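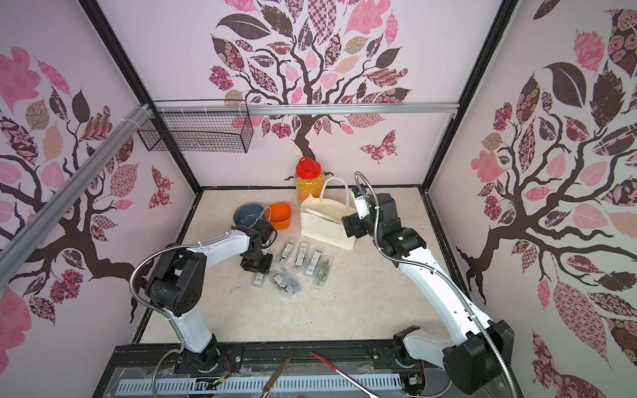
Chiyo Mizuno says the planner is fine and I should stop rewriting it. Her view is that the left arm hesitates over the clear cases because the pose estimates jump between ticks, and any planner would look bad if its goal kept moving. She told me this at 9 in the morning, before I had my coat off, and I argued with her until lunch.

After lunch I replayed the logs. There were 4,000 control ticks in the run and the grasp goal changed on 1,651 of them. I had been reading those as replans that came from the arms getting near each other. I split them by cause and 1,069 were plain pose jumps, with the right arm nowhere close. So she has it mostly right. I told her and she just nodded and went back to her screen.

Put a low-pass filter on the goal and a small dead band. Tatsuya wanted the filter inside the controller, I wanted it in the perception node. It went in the perception node. Jailson is still merging the Kamata branch and asked me to leave the shared config alone until he is done, so my values are hard-coded for now - ugly, but there is a note at the top of the file.

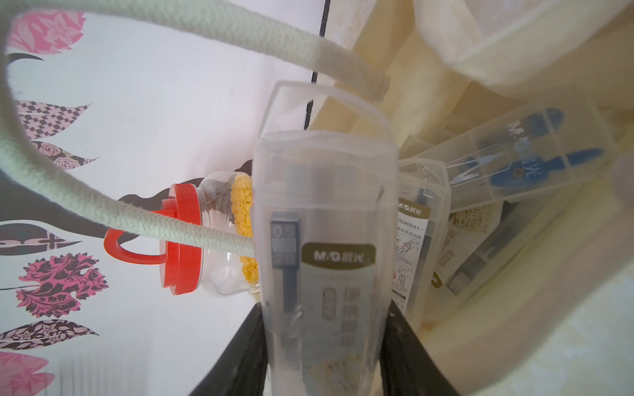
The segmentation mask is the next problem. It runs one case into the next whenever they overlap in the bag, and the depth from clear plastic is no help. What I can use is the print. On the case between the fingers the panel with 0.5 and 2B is sharp, and the brown label next to it is too, but the frosted top is only a paler rim and there is another clear case leaning right behind it. I am going to try anchoring the pose on the labels and let the outline be a weak hint. Cases lying label side down will need something else.

Asked Yae for 2 hours on the GPU box tomorrow to retrain. She said after 4. Left at 7.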